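Ticket 118: label printer drops non-Latin characters after driver update
Status: Resolved
Product: Kunix Label Server
Reported by: Despina Athanasiadis, Nornard
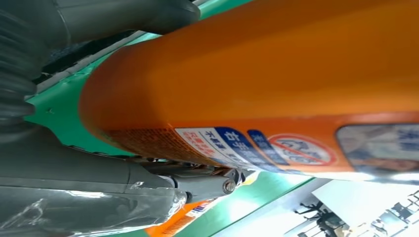
Orange cylinder with a white label and a dark blue label, both in Chinese characters.

Description
After the August driver update, labels sent from the Alon template editor print with empty boxes in place of all Chinese and Greek characters. Latin text, digits and barcodes are correct. On-screen preview is correct. Affects both printers on the packing line. The office laser printer is fine with the same template.

Steps to reproduce
Open any bilingual template in Alon.
Send one copy to queue PACK-A.
Compare with preview.

Wednesday, 9:20
Support asked for the spool file and the driver settings page. Both attached by reporter.

Wednesday, 10:05
Spool file contains the text as UTF-8, so the editor is not at fault. Driver settings show "Use printer fonts" enabled. The previous driver had this off. The printer's resident font has no glyphs outside Latin-1 – it substitutes a box for each one.

Wednesday, 10:40
Asked reporter to clear "Use printer fonts", set "Download as bitmap" and restart the spooler. PACK-A now prints correctly. PACK-B still prints boxes.

Wednesday, 13:15
PACK-B is shared from a second host (Kouris) and takes its defaults from there. Changing the client setting has no effect, and the value reverts when the queue reconnects. Changed it under Advanced > Printing Defaults on the host, then deleted and re-added the queue on the client. Correct output on the first test label.

Wednesday, 14:30
Reporter notes that bitmap mode is slower: a batch of 4 labels takes roughly twice as long. Expected. Loading a Unicode font into printer flash would avoid this – sent the procedure, reporter will try it after the current run.

Resolution
Driver update reset the font handling option to its default. Corrected on the client for PACK-A and on the host for PACK-B. Release note to be amended.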